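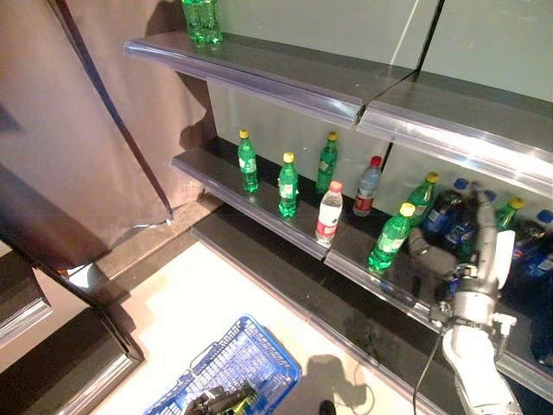
Rolumwood Robotics Club – Software Team

9th September

I spent most of this week on the part of our stack that decides which bottle to pick next. We call the planner Amon. It takes a list of detections, scores each one and hands a grasp pose to the arm controller.

The old scoring only looked at distance from the hand. On a full shelf that gives bad choices, as the nearest bottle often has another one right beside it and the fingers have no room to close. The new version adds a clearance term. For each candidate we sweep the finger shapes through the point cloud and count the points they would touch.

Bottles that aren't upright were the other problem. Our detector, Nosumau, used to fit every bottle with a vertical cylinder. A green soda bottle leaning near the front lip came back as a short, fat one. I now fit the axis as well, and anything tilted past a set angle goes to a separate grasp routine.

Clear bottles are still hard. The depth readings go straight through them, so I look for the caps in the color image and work down from there.
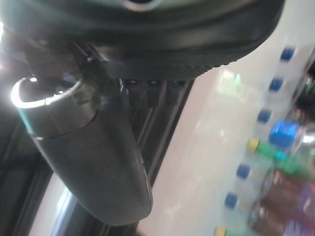
Wrist camera view, with the line of blue caps.

A planning cycle now takes 62 milliseconds, and I keep the best 6 candidates in memory so the arm can fall back without a new scan. Reflections off the shelf still produce false detections – I filter out anything below the shelf plane, and that catches most of them.

Next on my list is the wrist camera calibration, which has two open bugs. The branch isn't merged yet.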